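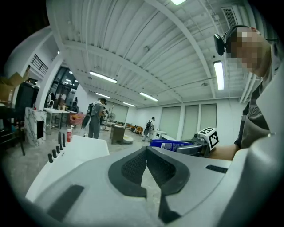

Dolores Bellamy told me I'd give up on the Ratenell handheld gripper kit by the second evening, and that a pair of kitchen tongs with foam on the ends would teach me just as much. I'm now well past the second evening, and she has asked to borrow it twice!

So, the review. The Ratenell comes as a box of gray plastic shells, a bag of screws (24, all the same length, bless them), a trigger linkage and the two soft fingers with their mesh pads. I built mine on the long bench at our shared workshop one Sunday, with a pot of coffee and the radio going, and had it closing on things before dinner.

The fingers are the best part. They give a little as they close, so you can pick up a bottle or a peg without lining everything up perfectly first, and small round stuff stays put where my old hard-jawed build used to spit it across the room. I ran 200 pick-and-place tries with pegs and bottles and logged 92 percent clean grabs. Most of the misses were me rushing. The shell is comfortable too (I have small hands, and I can still get a full squeeze).

Gripes? The manual skips from step six to step eight, and the linkage pin is a pain to seat. Warm the part in your hands and push from the left side. I'd also swap the grease that comes with it for Fumard, a tiny dab, wiped back. And the trigger spring is stiff out of the bag, though mine loosened up after a couple of evenings.

If you're planning to put the fingers on a motorized arm later, get the Daly adapter plate at the same time. The holes match, and I had mine bolted on in one cup of coffee. The Zera plate fits too but you'll be filing one corner.

I've already ordered a second set of fingers. Dolores can have the tongs.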